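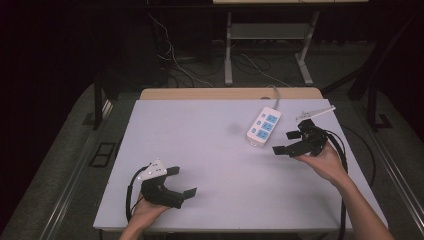 *By R. Tkachenko*

I have a bone to pick with the self-checkout at my grocery store, and since my family is tired of hearing it, you get to hear it instead.

Our Hinent went almost all self-checkout last September. There used to be a row of regular lanes with regular people in them, and now there are 2, and on a weeknight one of those has its light off. The rest of the front end is a corral of screens that want to know if I brought my own bag. I did bring my own bag! I bring it every time, and every time I set it down the machine panics and I have to stand there like I've been sent to the principal.

I'll be fair. I like self-checkout when I have a carton of milk and a lemon. Zip, done, home before the commercial break. My trouble is with the big shop, the Sunday one, where the cart is full and half of it is produce. My last big receipt had 51 lines on it. Do you know the code for loose shallots? Me neither. I scrolled through pictures of onions while a man behind me sighed through his nose, and I ended up buying them as yellow onions, so I suppose I owe Hinent a few cents — or they owe me, I never checked.

People say it's cheaper this way. Cheaper for whom? My bill hasn't gone down. I'm doing the scanning and the bagging and the looking up of shallots, and I pay the same as I did when someone quick and pleasant did it for me. The cashiers knew things, too. They knew the rye bread came in on Thursdays and that the blue coupons didn't work on the store brand.

And some folks need that lane. My neighbor across the hall is hard of hearing and can't make out what the machine is telling her over the music. She takes the bus to the Riter on Flondley Street now, which is farther and has worse tomatoes, and she says it's worth it for the hello.

I don't want the screens hauled off. Keep them for the milk-and-lemon crowd (I'm in it twice a week). Just open four real lanes between four and seven, when everybody's off work and cranky, and put one near the door with a chair beside it. That isn't a wild request. The store fits more than that many displays of patio cushions up there already.

I filled out the comment card and put it in the box by the carts. If you shop there too, the cards are next to the lottery machine, and you'll want to bring your own pen.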